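Open day at Marner

Marner opens its workshops to visitors on one Saturday a year, from 9 until early afternoon. I went with my brother-in-law, who wanted to see the packing hall. Parking is on the Gurier Road side and the walk to the entrance is uphill.

We were put in a group of 12 with Rezaul Navaratnam, who has worked in the sorting and packing section for a long time and answers questions briefly. The first stop was the Nurkier store, where small parts are kept in drawers up to the ceiling. Visitors may not open the drawers. There are 385 of them according to the leaflet, and each has a typed card on the front.

After the store we went along to the bench rooms. They are brighter than the store and much quieter, and everyone has to leave bags on the hooks outside. The work here is with small things: picking up, putting down, sorting into containers. The tabletops are white, and Rezaul said he prefers them that way as dropped pieces are easier to find.

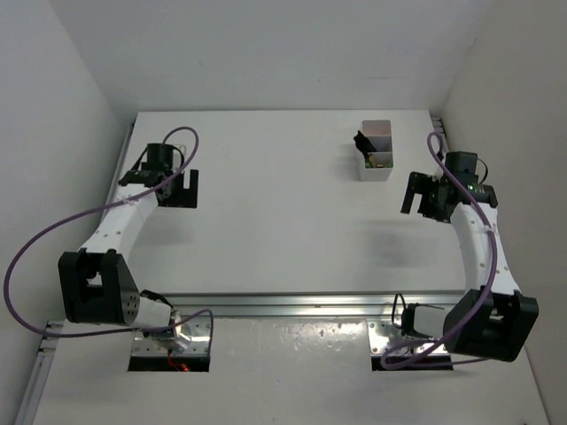
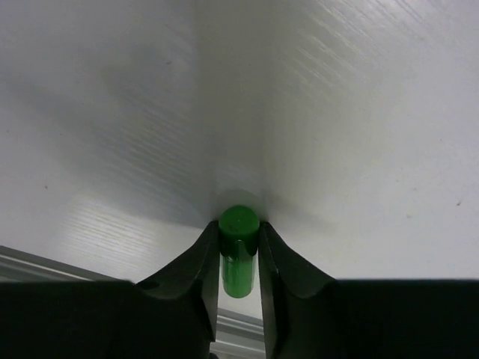

My brother-in-law asked how new pieces are chosen for the benches. Colour matters less than shape, he was told, and anything rounded at the end takes more patience than a piece with flat sides. There was a tray by the door with spare caps and short tubes that visitors could handle.

The packing hall came last. It was not running at full speed, being a Saturday, but one line was going and we watched cartons being folded for 20 minutes. The Xavier canteen was open afterwards. Soup and a roll were good, the coffee less so, and the queue was long by noon.

Entry is free but places have to be booked through the office. Wear flat shoes, as the stairs down to the packing hall are open metal ones.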